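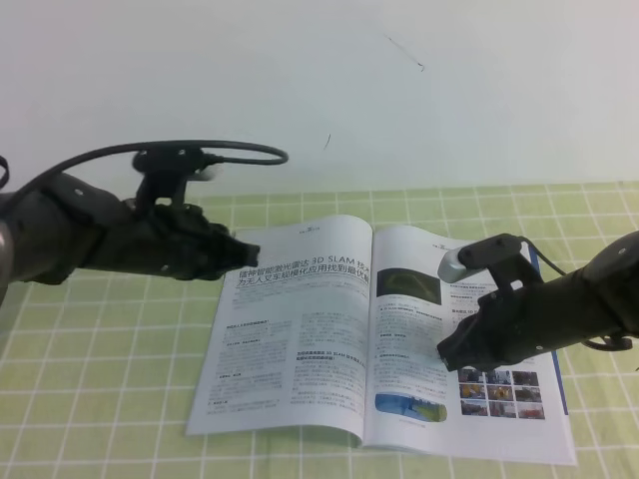

Tags: Automation, Home and Workshop, General Talk

**kirholm_bench** wrote:
I want to ask the people here who work with arms every day. My wife asked me when a machine will tidy our living room, and I answered "not in ten years." She said I am a pessimist. Am I?

My reason is paper. A box or a cup is easy to hold. A magazine bends, the pages stick, and if you close it wrongly you make a crease. I have tried with two arms since October and a clean page turn is still the hardest thing I know.

**Lakar8** wrote:
I do not agree. In our warehouse the trucks without drivers already do the night shift, and five years ago everybody told us it was impossible. The trade magazines are full of lidar and SLAM for forklifts now. The home will come after.

**kirholm_bench** wrote:
A forklift has a pallet with two holes, always at the same height. In my living room there are no pallets.

**Lakar8** wrote:
You have not seen our pallets.

**skukik_maria** wrote:
I think you are both speaking about different things. To know where you are in the building is one problem, and to take a thin thing with fingers is another one. The first is in good condition today. For the second, I made a test last winter with one glossy catalog: 147 attempts to turn a single page, and 16 were good. Most of the others took two or three pages together.

What fingertips do you use? With hard plastic I had nothing. With soft rubber it became a little better, but the rubber collects dust and then you must clean it.

**kirholm_bench** wrote:
Rubber, from a bicycle tube. I push the page from the corner so it makes a small wave, and the second arm holds the other side flat. When the paper is old it works better than when it is new. I don't understand why.

**F. Conneely** wrote:
New glossy paper clings to itself. Fan the pages by hand first.

**kirholm_bench** wrote:
But if I must fan the pages by hand, I can also put the magazine on the shelf by hand.

**Lakar8** wrote:
This is my point also! Don't ask the machine to do it in our way. Put all magazines in a tray and let it move the tray. In the shop at Ó Ceallaigh they changed the bins, and the arm was useful after one week.

**skukik_maria** wrote:
For a shop yes, but at home people will not live with trays. My mother would throw the robot out before she changes where she puts her newspaper.

I would say eight years for simple tidying, if somebody is near to help it.

**kirholm_bench** wrote:
Then I will tell my wife eight. Maria, can you write the thickness of your rubber? Mine is starting to tear at the edge.

This site uses cookies to remember your login and settings. By continuing to browse you accept our use of cookies.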